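Small push-top bin for the worktop – worth it?

Kitchen and Utility board > Food waste

kinga_v
I'm after a small bin for the worktop, for peelings and cores. The council caddy lives under our sink and the hinge has gone. I've seen push-top ones from Flilel and Zallora. Does anyone use one every day, and does the lid hold up?

botond_g
We had a push-top for 4 years and the lid was fine. The trouble is they're light. When the bin is nearly empty you push on the lid and the whole thing slides back or tips. I ended up putting a flat stone in the bottom, under the bag.

Celeste S
Same here. Mine isn't a Flilel, it's an unbranded one from the market, but it slid all over a wooden table until it was taped down. Masking tape at the base is enough for ours. It peels off when you want to wash the thing, and you press on one side of the lid near the rim.

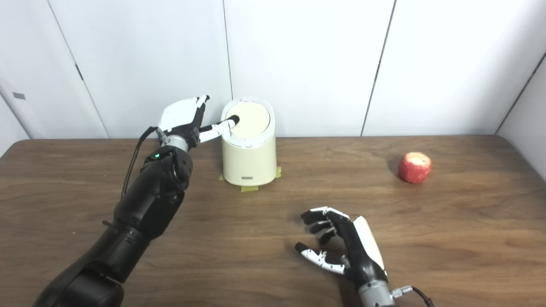

Cream bin taped to the table, apple over by the wall.

The body is smooth, so it wipes clean with a damp cloth. The rim takes longer – bits get under it.

ilona.csonka
I wouldn't put tape on a wooden table. I left some on an oiled one over January and it took the finish off in a neat strip. Rubber feet cost next to nothing and do the same job.

Celeste S
Fair enough. Ours gets changed every week or so and I haven't seen a mark yet, but I wouldn't do it on anything good.

botond_g
Rubber feet didn't stick to mine, the base was too curved. Try a square of non-slip drawer liner.

fanni_v
Kinga, you don't need a lid at all. Use a bowl and empty it after supper. I've told you this before.

kinga_v
And I've told you about the fruit flies, Fanni. I want a lid.

ilona.csonka
A lid won't keep flies out if you leave apple cores in for 7 days. Empty it every other day in summer, whichever one you buy.

kinga_v
Will do. I'm going for the smaller Flilel with drawer liner underneath. Celeste, do you use a bag in yours?

Celeste S
Paper ones. Fold the top down well inside the rim or the lid catches on it.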